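4.3 Why plugging things in is still a headache

I started this project thinking that the plug would be the easy part. We had already spent most of the spring on laundry and on wiping down counters, which are soft, sloppy jobs where being half an inch off costs you nothing (a towel folded crooked is still a towel!). A plug doesn't forgive you like that. My coauthor Vratislav Danko warned me it would eat up the whole summer, and I bet him lunch it wouldn't. I owe him lunch.

The Clodcombe chore list has a whole block of jobs that end at an outlet: lamp, kettle, phone charger, vacuum. We rebuilt that block in the Grurik simulator so that we could run it over and over without burning out anybody's kettle, and we gave the controller 542 tries, each one starting with the strip and the arm in slightly different spots. Figure 7 comes from this block, and I'll come back to it when I get to shadows.

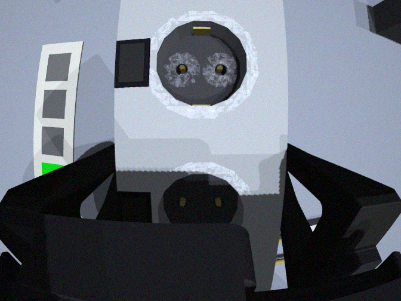

Figure 7. Power strip task, simulated, with the gripper close to the strip.

Getting to the strip went great. In 464 of the tries the hand ended up where we wanted it, lined up over the casing and ready for the next step. In 449 it also picked out the correct socket. So far so good, and if I'd stopped measuring there this would be a much happier section. The trouble starts with the last little bit of travel, when the plug has to turn to match the contacts and then go straight down. The policy we took from Machala likes to come in tilted, catch the rim, and push harder. I've done the same thing myself behind a couch in the dark, so I have some sympathy, but I can at least feel what's wrong and wiggle.

Now, shadows. The hand throws a shadow on the very thing it's trying to look at, and a dark socket in a dark patch gives the vision side very little to work with. Brass contacts help a bit when they catch some light. We tried adding a second light in the simulator, and that mostly moved the problem to the other side of the strip. A wrist light might do better, and the Gruvulcombe people have been pushing us to try one since May.

So can a machine do this chore yet? In my kitchen, no. I'd let it carry the charger over to the strip and then I'd plug it in myself. Section 4.4 gets into what changed when we let the arm back off and try again up to 2 times before calling it a miss.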